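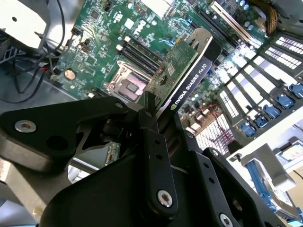 What does a graphics card do, anyway?

My mum's old work computer sat under the stairs at our place in Lutham for years, and I wasn't allowed to touch it. When I was finally given a screwdriver and told to go for it, I couldn't believe how much stuff was in there! I've been opening up computers ever since, and the part kids ask me about the most is the graphics card. So let's talk about that one.

Start with your screen. Get up really close (not for long, your eyes won't thank you) and you might spot that the picture is made of tiny coloured dots. They're called pixels. A screen that is 200 dots wide and 128 dots high has 25,600 of them, and that would be a pretty rubbish screen. Yours has heaps more.

Every one of those dots needs to be told what colour to be. Then, a tiny fraction of a second later, it needs to be told again, and again, the whole time the computer is on. If you're playing a game and your character runs behind a tree, thousands and thousands of dots have to change at once.

Who does all that telling? A graphics chip. Sometimes it's tucked in with the main processor, and sometimes it gets a whole card to itself.

Think about colouring in. Say your teacher has a giant poster with 385 squares on it. One very clever person could colour the lot, but they'd be there till after the bell. Now give every kid in the school a pencil and one square each. Done before morning tea! The main processor (the CPU) is a bit like the clever person. It can do all sorts of tricky jobs. The graphics chip (the GPU) is more like the school full of kids, doing lots of little jobs side by side.

What's it plugged into?

The big flat board inside a computer is called the motherboard. I used to think of it as the floor of the case, but it's more like a town, with roads running all over it. The roads are thin metal lines called traces, and electricity zips along them. The CPU lives in a square socket. The memory goes into long skinny slots with little latches at the ends that click when a stick of memory is pushed in properly. (I love that click.)

A graphics card has a slot as well. Along one edge of the card there's a row of shiny metal contacts, and those slide down into the slot so the card and the motherboard can talk to each other. At one end is a metal bracket, the bit that lines up with the back of the case. That's where the sockets for your screen cable are.

Why do some have fans?

All that work makes heat. Put your hand near the back of a games console and you'll feel it. Graphics cards have a lump of metal called a heatsink to soak the heat up, and plenty of them have a fan to blow it away. Big gaming cards can have two or three fans. Small office cards get by with much less.

Can I have a look inside mine?

Ask a grown-up first, and do it together. Turn the computer off, pull the plug out of the wall, and touch something metal before you reach in, so you don't zap the parts with static. Hold a card by its edges and keep your fingers off the shiny contacts. And if a screw rolls under the couch, go and find it straight away — I'm still missing one from Lutham.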